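Panel cleaning, bay 2: notes, April

Third go at the pale panels. I said last time I'd believe in the Gritamari paste when I saw it lift a mark that plain soapy water wouldn't, and I'm still waiting.

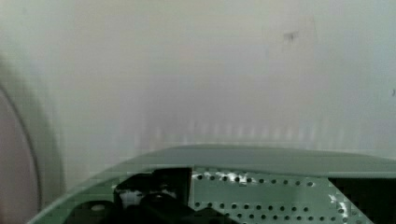 Started at 7 in the morning to get a couple of hours in before the benches filled up. The plan was simple enough: one off-white panel per method, same cloth, same number of passes, then leave it and come back after lunch with fresh eyes. The instructions on the Huvport sheet say to work from the bottom up so you don't get runs. Every painter I've ever met says top down. I went bottom up because that's what the trial calls for, and got runs.

Method A was warm water and a drop of dish soap. Greyish marks went faint and then stopped going anywhere. I'd call it a pass for anything you only look at from across the room. Under the bench lamp you can still find them if you know where they were, and I knew where they were, so mark that down as a biased reading. Someone else should do the looking next time.

Method B was the paste. It smells like a dentist's and it costs more than the panels are worth. The smudges did get lighter, I'll give it that. But the finish around them went lighter too, or shinier, and now there's a patch that catches the light at an angle. I'm not convinced we've cleaned anything. We may have just polished a hole in the colour. The Greseck rep's line was that the sheen evens out overnight. I'll look tomorrow, with low expectations.

Method C was the Bunting block, dry, then damp. Dry did nothing except make a squeak that got me a look from the other end of the shop. Damp was better than I wanted it to be. It took the small specks off in a couple of strokes and made a start on the bigger ones. It also crumbles, and the crumbs are white, so you think you've finished when really you've got a dusting of block sitting in the mark. Wipe, wait, look again.

Ribbed parts are their own problem. None of the three methods is any good between ridges. The cloth rides over the tops, the paste packs into the bottoms and dries there, and the block leaves half of itself behind. I went back to an old toothbrush and a bowl of water, which isn't on the sheet at all, and it did better than everything that is. I've written it in as Method D and I expect an argument.

On the numbers: the sheet claims the coating is good for 1426 wipes. I'd love to know who did the wiping and what with. A wipe with a damp microfibre is one thing, a wipe with paste and a bit of temper behind it is another, and they aren't told apart anywhere I can find. I got to 66 on the paste panel before the sheen was obvious to me. Could be my arm. Could be the panel was already tired when it came to us, seeing as it had been leaning behind the offcuts all summer.

Also worth saying that half of what I'd logged as stains last month might be scuffs. A scuff is in the finish and no amount of cleaning is going to shift it. Before the next round I want to go over each mark with a fingernail first and note whether it's on the surface or in it. I should have done that at the start. Last month's table needs a question mark beside most of it.

To do:
- check the sheen on the paste panel in the morning, lamp off, then lamp on
- rinse the grooves again, there's still paste in there
- ask for a second tin from a different batch before I write the stuff off completely
- new toothbrush
- stop storing panels behind the offcuts

Not ordering more paste until the second tin's been tried. Whoever has the good spray bottle, please put it back on the hook.

Recent entries
Drying rack, second attempt
Is the grey primer a different grey?
Masking tape that won't come off
Offcuts: a plea
Last month's stain table (needs correcting)

Contact the workshop | © Workshop notebook | Back to top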